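Brondunano stops gripper update after unexpected closing fault, asks customers to check the release setting

LIRNITZ, March. Brondunano, the maker of the Lobo tabletop robot arm, has stopped the delivery of software version 17 for its two-finger gripper after a fault was found in the release function. The company asks all customers who have already installed this version to go back to the previous one before they continue to work with the arm. No person was injured.

The fault concerns the moment in which the gripper opens to put an object down. Under certain conditions the fingers open as commanded, stay open for a short time and then close again without a command from the operator. In the first case reported to us, at our own test site in Lirnitz, an operator had reached toward the table to correct the position of a part when the fingers closed. The hand of the operator was not yet between them. The operator pressed the stop button and the arm was taken out of use the same Saturday.

Our service team repeated the work with the same arm in the days after. The test is a simple one, in which small blocks must be picked up, moved and set down in a row with a short distance between them. It was chosen because the fingers must open in a narrow space and the load on them is low.
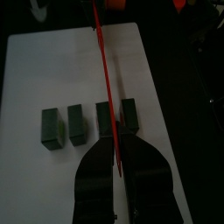
In 3777 cycles of opening and closing, the fault appeared 2 times. Both times it came after the arm had been paused by hand and started again while the gripper was still open. We were not able to produce it in a run without a pause. For this reason we believe that the daily use of most customers is not affected, but we do not want to depend on this belief in a matter of safety.

The cause is in the software. When the arm is paused, the controller stores the last grip command so that an object will not be dropped. In version 17 this stored command was not always deleted after the release was finished. When the arm started again, the controller could read the old command as a new one. The mechanical parts of the gripper, the motor and the stop button worked as they should in all tests.

Some 800 arms have received the new version. Their owners have been informed by e-mail. Customers who bought their arm from the distributor Hurar are informed by Hurar directly and may also contact us if they did not receive a message.

Until the corrected version is available, we ask for the following:

Go back to the previous software version. The steps are in the service menu under "Restore," and the arm must be in its rest position before you begin.

After the restore, open the page "Gripper" and check that "Hold after pause" is set to "Off." The restore does not change this setting by itself.

Do not reach between the fingers while the arm has power, also when the arm is paused. A pause is not a stop. The power must be switched off at the base.

If your gripper has closed without a command, please do not erase the log. Send it to our service desk together with the serial number of the arm.

A corrected version is in preparation and is now being tested in Lirnitz. It deletes the stored command at every release and asks the operator for a confirmation before the gripper moves after a pause. We will publish it only when the long test has been completed without the fault, and therefore we do not name a date today.

Brondunano regrets the fault and the interruption of our customers' work. The test for version 17 did not include a pause with an open gripper. This case has now been added to the test plan for all future versions.

About Brondunano

Brondunano develops and builds small robot arms for laboratories, workshops and technical schools. The Lobo series is assembled in Lirnitz and is sold directly and through Hurar.

Press contact: Brondunano, Press Office, Lirnitz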